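### 4.2 What people told us about color and bagging habits

I'll admit I went into this part of the study expecting price to swamp everything. We'd asked 300 shoppers at the Callham store to keep a diary of how they packed their groceries at home and at the checkout, and I figured most entries would be grumbling about the cost of bags. Some were! But the entries I kept going back to (and reading out loud to whoever was in the office) were about habit. People pack the way their parents packed. Eggs on top, cans at the bottom, bread wherever there's room, and heaven help the partner who does it differently.

We coded the diaries with the Blomqvist scheme, which I like because it's short, and it let us keep the odd remarks instead of squashing them into a box. Two coders read everything, and when they disagreed I got the deciding vote, usually over cold coffee in November. Of the shoppers who finished, 80 said they owned more reusable bags than they ever used. Only 30 said they kept one by the front door. I'm in the first group myself, so I can't throw stones.

The follow-up at Ramuvero went less smoothly. That store changed its checkout layout partway through, and 8 diaries had to be dropped when we couldn't tell which layout people were writing about. I'd still stand by the pattern, which matched Callham closely: shoppers who packed their own bags forgot them less often than shoppers who let the cashier do it. My hunch is that handling the bag makes it feel like part of the trip, but a diary can't settle that. 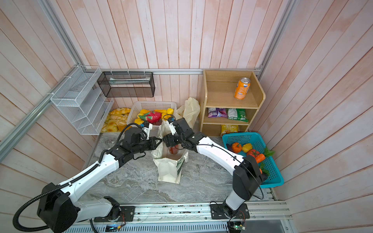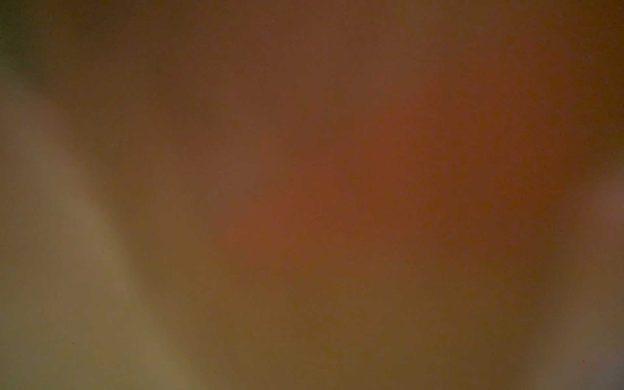
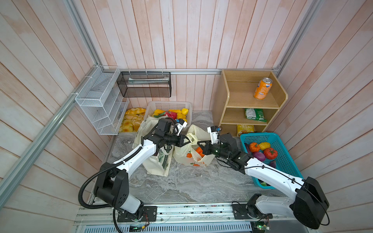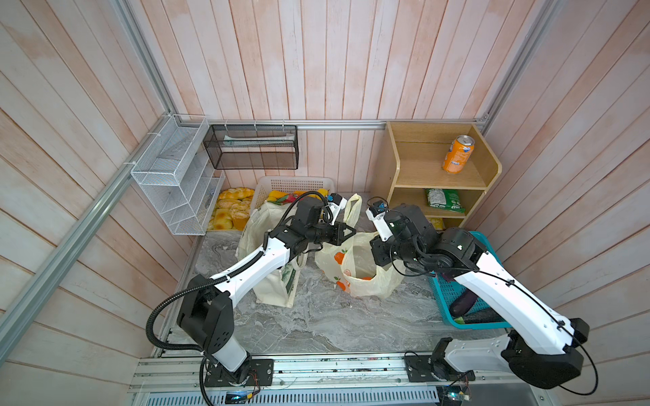

**Figure 3.** The third picture includes a printed canvas tote; groceries, bags and baskets are in the fourth.

Jawad Sandhu read a draft of this section and wrote back that I'm too quick to call it habit. In his view the self-packers may just be more organized people to begin with, and he'd want to see their diaries set against how they plan their meals before he believed the bag had anything to do with it.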